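Shared Workroom: New Sign-Up Rules Start in March

The shared workroom at Hartley moves to a new sign-up system in March. The paper calendar on the door will come down, and all bookings will go through the Nollik page that members already use to pay dues. If you have never logged in there, the front desk can set up a password for you while you wait.

The old calendar worked well enough when the room was open two evenings. It is now open every day, and double bookings have become common. In the fall, the sewing group and the model railroad group arrived at the same time on more than one night, and one of them had to go home. Members brought this up at the annual meeting, and Hanna Laskowska agreed to look at other ways of handling it.

Under the new rules, a booking is for up to 3 hours. You can hold 2 bookings at a time. Once you have used one, you can make another. Bookings open 21 days ahead, at 9 a.m. Groups that meet on a regular schedule should write to Hanna before the end of the month so their times can be entered first. She has already heard from the quilters, the Polish conversation table and the bookbinding class.

Canceling is done on the same page. Please do it by noon on the day of your booking so another member can take the time. If you miss three bookings in a season without canceling, you will need to book in person at the desk until the next season starts.
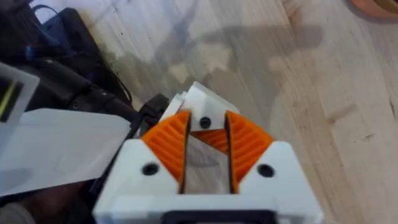 One of the wooden tabletops, with orange finger pads on a white gripper.

The tables can still be moved, but they need to go back against the window wall when you are done. Felt pads have been put on the legs, so lift the tables and do not drag them. Use a cutting mat for any work with a blade. Mats are in the tall cabinet, second shelf. Glue, paint and wood stain are allowed as long as the table is covered first. A roll of brown paper is kept next to the sink, and Oliwia Bednarek orders more when it runs low, so let her know if you take the last of it.

Storage is changing as well. The open shelves by the back door will be for work in progress only, and each item needs a tag with your name and phone number. Tags are in the box on the bottom shelf. Anything without a tag at the end of March goes to the donation table in the hall. Lockers are still $49 a year, and a few are free. Miłosz Śliwiński has the keys and can show you which ones.

Lovely Abella will give a short walk-through of the booking page at 6:30 p.m. before the March potluck. She will cover how to book, how to cancel and how to add a second person to a booking. Bring your phone or laptop if you want to set things up on the spot. The same steps are printed on a sheet at the front desk, in English and Polish.

Questions about regular group times go to Hanna. For anything to do with the lockers, ask Miłosz.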